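Grisuncombe Repair and Reuse Scheme
Progress report to the Norkthorpe Fund, covering the period to the end of May

Work since the last report

The weekly repair sessions at Grisuncombe have carried on without a break. We have now logged 100 items through the door, mostly lamps, radios, toasters and sewing machines. Of these, 29 could not be mended and went for parts or recycling, with the owner's agreement. The rest went home working.

The spare parts store was moved in May from the hall cupboard to the back office. Shelving came from Angelovski at trade price. Fuses, flex and plugs are now kept together and labelled by rating, and the old card index has been typed up.

Electrical safety checks are done on every mains item before it is handed back. Extension leads and power strips were added to the checks this spring after several people asked for them. We look for cracked casings, loose sockets and damaged flex, and fail anything we are unsure of.
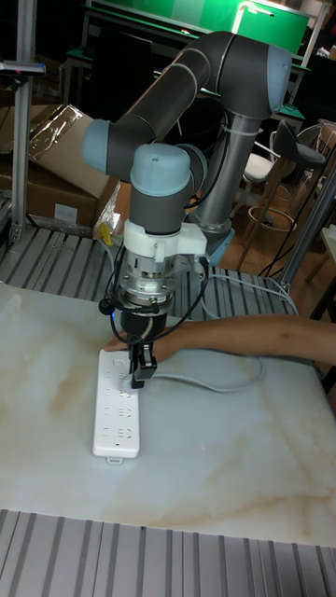 Azra Mujić has asked that the check sheet be shortened, as filling it in takes longer than the check itself on small items. She would also like owners to get a copy to take away. We have drafted a one-page version and will try it over the summer.

Spending

The grant of £3000 has been spent on hall hire, the tester and its calibration, and consumables. Hall hire went up in April and we met the difference from donations. The invoice from Merneo for the parts order is still outstanding and will appear in the next return.

Delays

The evening course on basic sewing machine repair has not started. The tutor withdrew and we have 4 people on the waiting list, which is below the number needed to run it. We propose to offer it again in the autumn.

Next period

Sessions continue at Grisuncombe from 10 am. A second venue is being looked at, subject to the cost of storage there.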